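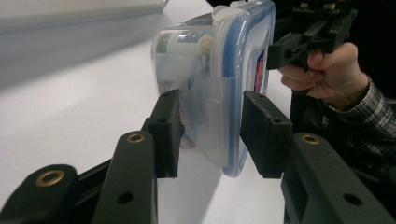

About Plondcombe Pictures

Plondcombe Pictures is a repertory cinema and film society with one screen and 200 seats. We show older films, new documentaries, and subtitled features that don't get a regular run in this part of the state. We are a nonprofit and we are open all year, apart from 10 days in November when the projection equipment is serviced.

What we show

Most weeks we run 3 programs. One is a restored or archival title, one is a recent release, and the third changes with the season. In winter the third slot goes to silent films with live piano. In spring it goes to documentaries, and in summer to musicals and comedies that families can see together. Fall is for horror and crime.

We show films in the format they were made for when we can get a print. The booth has two 35mm projectors and a digital projector. We don't have 70mm. If a title is listed as 35mm in the calendar, it will be shown on 35mm, and if the print arrives in poor condition we will post a note at the box office and on the listing before the show. Ticket holders who don't want to see the digital version can have their money back.

Films in other languages are shown with English subtitles. We don't show dubbed versions, with one exception: some animated films for children are shown dubbed at the early matinee and subtitled in the evening. The calendar says which is which.

How we started

The society began as a film club that met in the lecture room of the Clamasthorpe public library. Members brought in 16mm prints rented by mail and paid for them by passing a box. When the library needed the room back, the club moved to the old Hegyi Theater on Depot Street, a single-screen house that had been dark for several years.

The Hegyi needed a lot of work. The roof leaked over the back rows, the screen was torn, and the wiring had to be replaced before the city would let anyone sit in it. The club raised part of the money from members and borrowed the rest from a local credit union. That loan has been paid off.

The building kept its name. People in town still call the place the Hegyi, and the sign over the sidewalk still says so. Plondcombe Pictures is the name of the organization that runs it. If you are writing a check, please make it out to Plondcombe Pictures.

Who runs it

Yến Từ is our program director. She joined as a projectionist, took over the silent film series, and now books the full calendar. She writes the program notes that are handed out at the door, and she introduces most of the archival screenings. Before coming here she worked in print inspection at a film lab and later taught a night course in film history.

The rest of the paid staff consists of a house manager, a technical manager, and part-time projectionists and box office workers. Ushers are members who work a shift in return for a ticket to another show. A board elected by the members sets the budget and meets every other month. Minutes are kept in a binder at the box office and anyone may read them.

The Drolomska collection

In the basement we keep the Drolomska collection, a private library of film books, posters, lobby cards, and festival catalogs that was left to the society. The strongest part of it is Central European cinema of the sixties and seventies. There are long runs of film magazines in Polish, Czech, and Hungarian, and a good many press kits for films that were never released in this country.

The collection can be used by appointment. Materials don't leave the building. Photocopies are free for members and are charged by the page for everyone else. We can't give an opinion on what your own posters are worth.

A list of the books has been finished. The posters are still being listed, and the magazines have been sorted by title but not by issue. If you are looking for something specific, write to us before making a trip.

Classes and school shows

We run an evening class twice a year. Each one takes up to 20 people and lasts eight weeks, with a film and a discussion at every meeting. Past subjects have included film editing, the Western after the war, women directors of the silent period, and the music of the Hollywood studios. The current class looks at courtroom films. You don't need any background in film to sign up, and there is no written work.

Schools can book a weekday morning screening at a reduced rate. Teachers choose from a list of titles, each with a short study guide. We can also arrange a visit to the projection booth for smaller groups, where students can handle a length of film and see how a reel is threaded. Buses should unload on the Mill Street side, as there is no stopping in front of the theater.

How we are paid for

Ticket sales cover a little over half of what it costs to run the theater. The rest comes from memberships, classes, hall rental, the concession stand, and donations. We don't run advertising before the feature. Trailers are limited to films we have booked.

Individual membership brings a discount on every ticket, the printed calendar by mail, and a vote at the annual meeting. Household membership covers two adults and any children at the same address. Students with a school ID can join for half the individual price. Memberships run for a year from the date you join.

The hall can be rented for private screenings, talks, and recitals on nights when we aren't showing a film. The stage is shallow and there is no fly space, so it isn't suited to plays with scenery. Renters may use the lobby for an hour before and an hour after.

Submitting a film

We accept submissions from filmmakers who live or work in the region. Features and shorts are both welcome, and there is no fee. Send a link and a short description to the programming address on our contact page. Please don't send discs or drives, since we aren't able to return them. Everything is watched to the end by at least two people. A reply can take several months.

We pay a flat rental for any film we show, including shorts, and the director is offered travel costs within the state if they would like to come and speak.

Getting in and getting around

The main entrance is level with the sidewalk. There are wheelchair spaces in the middle of the house and at the rear, and the seat next to each one is held for a companion until the show starts. Restrooms are on the ground floor. The balcony is reached by stairs only. The Drolomska collection is also down a flight of stairs, but we can bring materials up to the office if you ask when you make your appointment.

Headsets for amplified sound are free at the box office. Captions are available for most new digital releases and are marked in the calendar. They are rarely available for 35mm prints in English.

Doors open half an hour before the first show. Seats aren't numbered. Late arrivals are seated from the rear, except at silent film programs, when we ask people to wait for a break between reels or between shorts. Outside food isn't allowed in the auditorium. Street parking on Depot Street is free in the evening, and the city lot behind the post office is a short walk away.

Contact

The box office answers the phone from noon until the last show has started. For school bookings and hall rental, ask for the house manager. Questions about the collection or the calendar should go to the program director by email.

Page last updated Feb 19, 2025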